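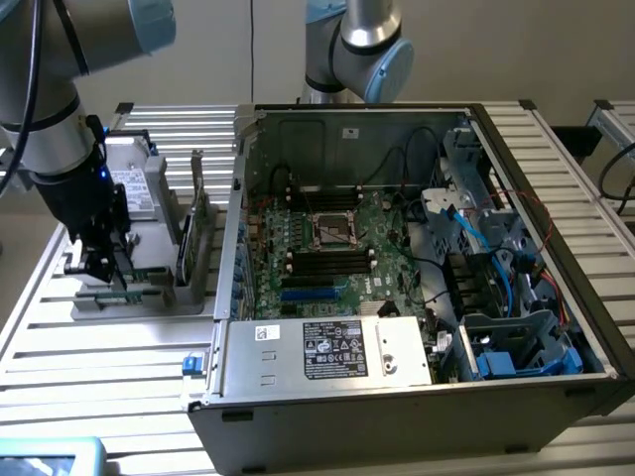 A two-arm Forkell cell with an opened desktop tower and a parts fixture.

Forkell is a task planning and control package for robot cells that handle computer parts, mainly memory, plug-in cards and drives. It was started at Vusolside by Jingyi Song and is now looked after by Song and Homa Safavi. The software runs on an ordinary PC next to the cell and talks to the arm controllers over the network. It does not replace the vendor's own motion controller.

Name

The name was first used for the gripper driver only. The planner was called Skerau until the two code bases were merged. Older config files still carry the skerau_ prefix and are read without changes.

Overview

A job in Forkell is a list of goals, for instance "card in slot 2" or "tray position empty". The planner works out the order of steps, picks an arm for each one and hands the steps to the executor. Parts waiting to be used stand in a fixture beside the computer, and the fixture layout is kept in a plain text file, one line per slot. A wrong line in this file is the most common cause of a failed pick, according to the manual.

The tower is laid on its side with the side panel off so the motherboard can be reached from overhead. Drive cages, power supplies and loose wires limit where a gripper can go, and much of the code deals with that.

Perception

A fixed camera gives a first estimate of where the chassis is. Board position is then refined by matching known features – socket frame, memory slots, expansion slots – against a stored board model. Memory latches are useful here as they contrast well with a dark slot. Shiny metal is less useful. Reflections from slatted aluminum tables caused false edges in early versions, and a mask for the table area was added later.

Cables are not modeled as such. The perception module marks them as soft obstacles with a margin of 10 mm, which the planner may shrink but never to zero. Safavi has described this as a stopgap. It is still in the current release.

Planning

Two layers. The upper layer is symbolic and decides what gets done and by which arm. The lower one is a sampling-based motion planner with collision checks against the chassis model, the fixture and the other arm. If no path is found in 30 seconds the step goes back to the upper layer, which trys another order or the other arm.

Shared space is handled by locks. Each arm reserves a volume before it moves and gives it up after. Simple, somewhat slow. A time-based scheme was tested on a branch and dropped, mostly due to deadlocks when a grasp had to be repeated.

Control

Free motion is position controlled. Near contact the executor changes over to force control at 100 Hz, with separate settings per part type. Card insertion uses a small rocking motion along the slot, memory insertion presses one end first and then the other. Force limits sit in the part file and can not be raised from the job script.

Gripper state is polled, not pushed. This gives a short lag between a close command and the confirmed grasp, and scripts that skip the wait step tend to lift too early.

Tooling

The package comes with a log viewer, a fixture editor and a replay tool named Prieto. Prieto steps through a recorded job with camera image, planned path and measured force side by side. It can also re-run the planner on old data, wich is how most regressions are found. The test set holds 269 recorded jobs. Replays are run before each release, normally in December.

Limitations

Screws are not supported. Neither are flat cable connectors. Board models have to be made by hand, one for each board type, and small differences between revisions of the same board can throw off the slot positions. Handing a part from one arm to the other works only through the fixture – direct handover is listed as planned.

See also

Task and motion planning
Force control
Bin picking
Peg-in-hole problem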